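Filed under: Home & Laundry, Threads

Posted December 23, 2022 by Ziretti

ok it's the week when every drawer in the house gets opened, so: a thread about folding t-shirts, starring the good ol' Charlie Brown one

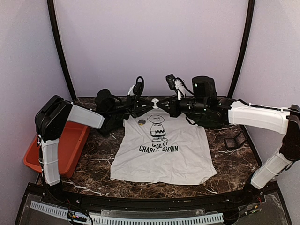
Charlie Brown, face up, hem still wrinkly. Fold pending.

So I have a graphic tee problem. I pulled all of them out of the dresser this morning and there were 40. FORTY. I wear maybe the same handful and then the rest just live in there getting creased across the faces like poor Charlie's lettering, which is folded over on itself right at his name

First thing I do now is lay the shirt out flat, neckline away from me, hem toward me, and then leave it alone for a second and look at it. I used to start folding the instant it hit the table and wonder why every single one came out crooked!

Smooth from the middle out. Both hands flat, start on the print, push toward the sides and then down to the hem. The bottom corners are always the worst part (see photo, they never want to line up) so I give those a little tug each

If there's a ripple in the print, fix it before you fold anything. It will not get better inside the drawer. I have a shirt from a street fair in Prirketcombe with a permanent line through the lighthouse and I think about it more than I should

About the actual fold. I've tried the fancy pinch-and-flip one from the videos and I can do it, but only when no one is watching and only on 2 out of 5 tries. So, the boring way:

Side in to the middle, sleeve back on itself. Other side, same thing. Now you've got a long skinny rectangle. Bottom up to just short of the collar, then in half again. Done. It stands up on its own if the cotton's thick enough, and if it flops, it goes on the shelf pile

Somebody always asks so I'll get ahead of it: face up or face down? Face DOWN if you want the picture showing at the end. Face up if you want the picture tucked away and protected. I start most of mine face up and then live with a drawer full of blank gray rectangles, which is kind of a guessing game at 6 in the morning

(gray is the real issue here. I own so many light gray shirts. from the back they are all the same shirt)

Also: fold on something hard. I did laundry on the bed for years and the mattress dips and the shirt dips with it. A tabletop is so much better, and a dark one is great for the light shirts because you can see the edges and tell right away if one side's wandering off. Wipe it down first, ask me how I know (it was jam)

Drawer update!! I got the Rakby dividers, the long ones, and they fit with a tiny gap at the back that's going to bug me forever. One row is cartoons, one row is bands, one row is places I've been. The Salian basket is for anything I couldn't decide on and yes it's already full

Someone in my replies wanted to know how many t-shirt folds I've done since I started keeping a tally in May. It's 1155. I know. I keep the tally on the inside of the closet door in pencil and at this point I can't stop

Things that did not survive today's sort: a tank top with one strap, a shirt I'd been calling "for painting" although I have never painted anything, and a very stiff one from a 5k I walked

Charlie Brown is staying, obviously. Front row of the cartoons, rolled forward a bit so the zigzag shows

Next up is the sock drawer, and I'm going to need a snack and possibly a nap before I post that one. If you've got a way of folding long sleeves that doesn't turn into a burrito, please tell me, I've got a whole stack waiting on the chair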